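## Bamboo board right next to the faucet, bad idea?

**prondel_kitchen** — Sun 12 December

We moved into a place with marble counters in June and I still haven't settled where things go. Right now the big bamboo cutting board lives next to the sink faucet. I like having it there for rinsing vegetables, but my last board split along the grain and I don't want to ruin another one. I paid 40 for it.
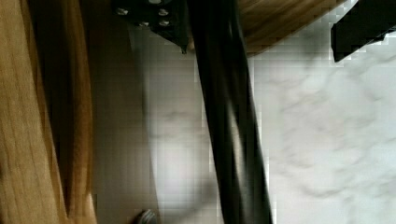

*Light wood next to the marble, darker brown strip along the side.*

Should I move it, or just oil it more?

---

**gernarico66**

Move it. Bamboo boards are strips glued together and water gets in at the edges first. Mine lasted a year beside the sink. How close is it to the faucet?

---

**prondel_kitchen**

Very close. I usually leave the knife on it too.
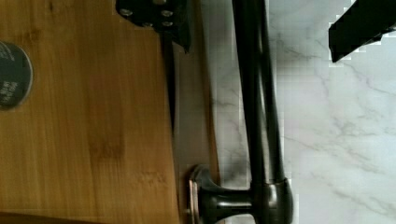

*Board, knife and the bronze faucet.*

---

**saltedrim**

I disagree with gernarico66. I've had bamboo next to my faucet for years and it's fine. Wipe it down, stand it on its edge overnight, oil it once a month. People treat these things like antiques.

I'd worry more about the marble. If a wet board sits flat on it all day you can get a dull patch underneath, and having that polished out will cost you a lot more than 40. I was quoted 500 for one section.

---

**gernarico66**

Standing it up overnight is the part most people skip. If you do it, fine. I didn't.

And put the knife away when you're done. That one isn't about the board, I just don't like a knife lying next to a sink where people reach for the tap.

---

**lernurus**

What's on the rest of the counter? There may be a better spot for it.

---

**prondel_kitchen**

Toaster oven and toaster are down one side. The bottle and the cups stay by the wood at the back.

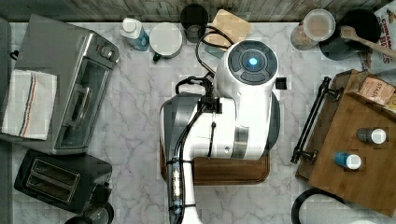
*The other boards, with the toasters on the left.*

---

**lernurus**

I'd lean the bamboo one at the back, the way you have the small one, and chop on the reddish-brown board. Then the faucet side stays clear. I'd also take the striped towel off the toaster oven — mine got a brown scorch line that way.

---

**saltedrim**

Agree on the towel. Still think the board is fine where it is.

---

**prondel_kitchen**

OK, towel is going on a hook. I'll try the bamboo board at the back for a couple of weeks and see if I miss having it by the water. Does it matter what kind of oil?

---

**gernarico66**

Plain food-grade mineral oil. Do the edges too.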